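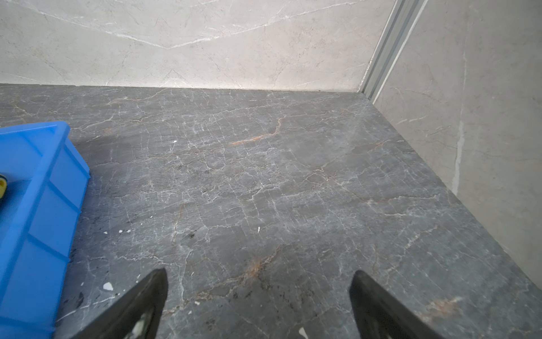 Jul 29, 2020 – Ingvarsson two-arm kit, evaluation bench

Day 5 of the trial period. Kit is on loan from Ingvarsson through Skodudmont. Quote covers both arms, wrist cameras and a setup visit. Decision wanted by Ukwood before the loan runs out, 30 days from delivery.

Tool put-away task, blue bin as target. Ran 20 cycles on the stock grip profile. Left arm completed all of them. Right arm faulted twice on approach, same code both times (453). The manual lists 453 as "joint limit, soft" and gives no recovery procedure. Cleared it by jogging the wrist back and restarting the cycle. Asked Ingvarsson support for the full fault table.

Camera notes. Both fingers stay in view from the wrist, which helps when lining up by hand. The surface pattern is harder on the software: the default detector picks up veins and streaks as edges. Raised the threshold two steps and the false hits mostly went away. White debris still gets flagged now and then. Sweep before each block of runs.
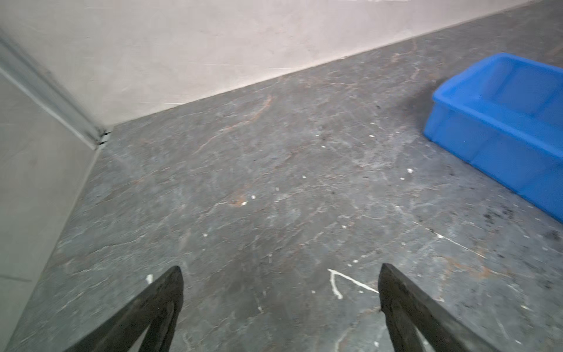

Wrist view, corner with the metal trim. Blue tub upper right, fingers apart.

Corner approach is slow. The planner keeps a wide margin from both walls and the margin is set per cell, with no way to set it per wall. The Flastesum package we tried in January allowed that. Not a reason to reject the kit, but it costs cycle time on anything placed near the trim.

Screwdriver pick: handle grip holds, shaft grip slips. Fingertips are too smooth for thin round stock. Ingvarsson sells a ridged tip as an extra – get a price.

Cable routing on the arms is acceptable. Conduit clears the links through the poses tried so far. Full wrist rotation not tested. 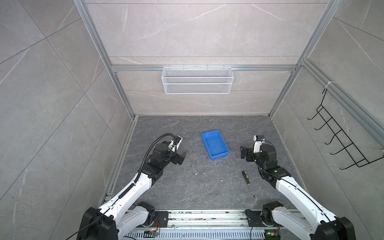 To do

Repeat the right arm runs with the start pose moved back from the limit.
Log cycle times for center and corner placement separately.
Price for ridged tips, one set per arm.
Ask Skodudmont whether the setup visit can be dropped from the quote.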